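May, late evening

I finished the first whole line of stitching tonight and I'm so pleased I can hardly sit down to write this! It wanders all over the place and I love it.

I should go back a bit. Ona Kalniņš came by last month with a bag of leftover thread from her aunt's sewing room, and right down at the bottom was a spool of the kind that changes color as it goes. She said I could keep it if I promised to use it on something and not put it in the drawer with all the other nice things I'm saving. (She knows about the drawer.) So I've been looking at it on the shelf ever since, next to the button tin, wondering what on earth deserved it.

Then on Monday-type errands, bank and post office and so on, I went past Masilela and they had gauze on the remnant table. Soft, white, very open weave, the kind you can almost see through. I bought far more than I needed. The plan is a light throw for the end of the daybed, nothing hemmed too strictly, with one long stitched line running around it like a path on a map. I'd had the idea of flowers first, but I can't draw flowers and a path only has to go somewhere.

The first hour was hopeless. Gauze does not want to be sewn! It sank into the machine and puckered, and I unpicked the same little bit 3 times and got cross and had toast. After that I tried it with a sheet of tissue paper underneath, the thin kind that comes in shoe boxes, and oh, what a difference. The paper held everything steady and tore away afterward in little strips. There are still bits of it on the rug.

I put the zigzag on quite tight and just drove. No chalk line, no pins. I came down one side, wobbling, and when I thought I'd gone far enough I slowed right up and took the corner in tiny steps, lifting the foot and turning the cloth a hair each time. It came out round! Then off across the middle in waves. The best part is never knowing which color is coming. I'd be going along in something dark and then there would be orange, and I'd say "oh!" out loud to the empty kitchen. The red is my favorite – it sits so bright on the white.
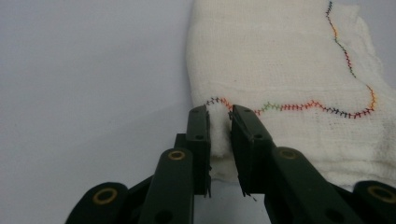

My path so far, corner and all. Look at the greens coming in!

The edges are still raw and bunching up, and I want to think about those before I do anything rash. A narrow rolled hem might be too stiff. Ona would fray them on purpose, I'm sure of it, and maybe she's right. I could pull out a few threads along one side and see how I like it in daylight.

The label on the spool says 500 yards, so there's plenty left, even with all my unpicking. I'd like a second path that crosses the first one, and perhaps a small loop near the end for no reason at all. Must buy new needles. Must also ask Ona if she wants one of these for her birthday, or whether I should just make it and keep quiet.

Nearly midnight now and the iron is still out. Going to fold everything up and go to bed.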